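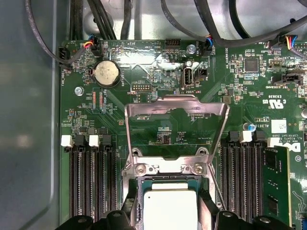

Sunday, Lomutthorpe bench

Swapped the Adden fingers for the Flilero pair and went back to the Dell board. Same arm, same Sengar controller, wrist camera left where it was.

- Approach is straight down over the socket, one finger each side, between the two banks of memory slots. Load plate open.
- Flilero fingers are chunkier. Clearance to the DIMM latches is my main worry, so approach speed is halved for now.
- The wrist view covers the battery, the INT_USB2 port and the fan headers in one go. Cables along the top still confuse the edge finder.
- Heat spreader glare: exposure 2,000 was too bright, 1,000 is usable.

Log is run 723. Syahrul Sutanto wants the same pose repeated with the Adden pair before we touch the force limit. To do: tie the black cables back, re-zero the wrist, find the short M3 screws.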